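Handout 5: Where the examples come from

Course: Learning from Demonstration. Notes by Tsutomu Hirose, to be read before the seminar. Gitau Mosoti's comments from last year are worked in where I agreed with him, and in two places where I didn't.

You have now read three papers that each give the training data one paragraph. "We collected demonstrations with hand-held grippers." Then come nine pages on the network. I want you to spend this week being annoyed by that paragraph.

## 5.1 What is being claimed

The usual case for hand-held collection goes like this. A person picks up a gripper with a camera on it and does the chore. The camera sees what a robot's wrist camera would see, the fingers close the way the robot's fingers would close, and so the recording can be used to train the robot without the robot ever being present. It is cheap, it is quick, and you can carry it into someone's living room.

I accept cheap. I accept that you can carry it. The middle part of the argument, where a person's recording becomes a robot's experience, is doing a lot of work for a sentence that short.

Take a fruit-sorting task, with two grippers sharing one plate.

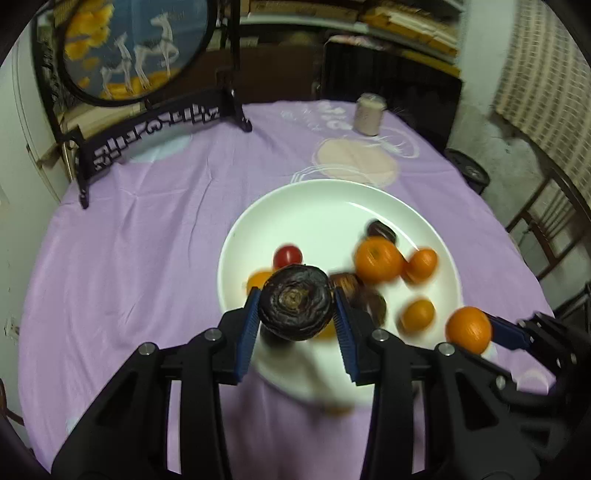 Wekcombe, 2018-12-22

The task sheet for this kind of session is one line long: pick up an item, move it, put it down. Look at what the sheet leaves out. Which item first? The mandarins are bright and easy to spot. The dark pieces are harder to tell from one another, even for us, and a collector who is free to choose may leave them for last or skip them. If so, the data set will be strong on oranges and weak on everything brown, and the paper will report that the policy "generalizes to novel produce."

Then there is the second hand. Two grippers working over one plate get in each other's way. People settle this without thinking, with a glance or a small pause. None of the glance is in the wrist video. A learner sees the pause and has to guess at it.

## 5.2 Four complaints

**The person sees more than the camera does.** A collector has two eyes, a neck, and a memory of where things were a moment ago. The camera has whatever is in front of the fingers. When an item is held up close, it hides part of the plate behind it. The person may just lean over. If the next move depends on something the person saw by leaning, then the recording contains an answer with no question attached.

Mosoti thinks a second camera fixes this. I think it fixes some of it, and the robot then needs the second camera too.

**The hand feels more than the file records.** Squeeze a cherry tomato through a mechanical linkage and you still feel something come back through the handle. You ease off. What gets stored is the opening of the jaws and the path of the tool. A soft tomato and a hard plum can give nearly the same numbers, and the difference that mattered stayed in the collector's palm.

**Success is marked by the person who wants to go home.** In the Flondora set, the pilot labels were entered by the same collector who had just done the picking. I rewatched 112 episodes marked "good." In 20 of them the item was nudged into place by something other than the fingers that were meant to hold it. I don't call that cheating. The label had two values and the collector picked the closer one.

**One room is one room.** A patterned cloth, a shelf of boxes and an ornamental screen make a lovely, cluttered background, and I would much sooner have it than a white lab bench. It is still a single background. Recording there all afternoon gives you more of the same room. When somebody tells you their data is "in the wild," ask how many wilds.

## 5.3 What a held item does and doesn't tell you
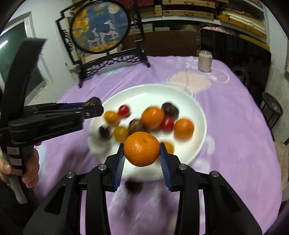 *Fig. 2. Mandarin held between ribbed finger pads, with the second gripper at the left of the plate.*

A frame like this gets used as evidence of a grasp. Be careful. It shows an item between two pads at one instant. It can't tell you whether the item slipped afterward, how many tries came before, or how hard the pads were pressing. If you train a success detector on single frames, this is the sort of frame it will love, and it will love it just as much in an episode that ends with the fruit on the floor.

A sphere is also a kind target. Pads of this sort can meet it from many angles and still get a fair hold. The lumpy pieces are less forgiving, and they should get their own line in the results table. In the Anduver report they were folded into "other," along with everything that had been dropped.

One more point, on the left hand. The second gripper has a dark, rough item at its tip while the first is holding the mandarin. Is that one task or two? The file format in our course kit says one, with a single text label for the pair. Dunne's format says two, with a shared clock. Neither choice is free. With one label you lose track of which hand the words were about. With two you can train each hand alone, and then act surprised when they collide.

## 5.4 Things I would ask for

- A written order of picks, drawn at random before the session, so that the collector's taste stays out of it.
- Failed episodes kept and marked, with the moment of failure noted. Throwing them out was the July group's worst decision.
- A different person for the labels.
- A third label value, "unsure." Mosoti says everyone will overuse it. I would like to see that happen once before we rule it out.
- Episode counts given per item and per room, next to the total.

## 5.5 For the seminar

Watch 5 episodes from the course kit with the sound off and the labels hidden. Write down where you think each grasp begins and ends, then trade with a partner. If your times differ by more than the length of the grasp itself, bring both sheets.

Also reread section 3 of whichever paper you liked best. Mark every sentence about the data that you could check with what the authors released. Short lists are fine. Mine had one item on it.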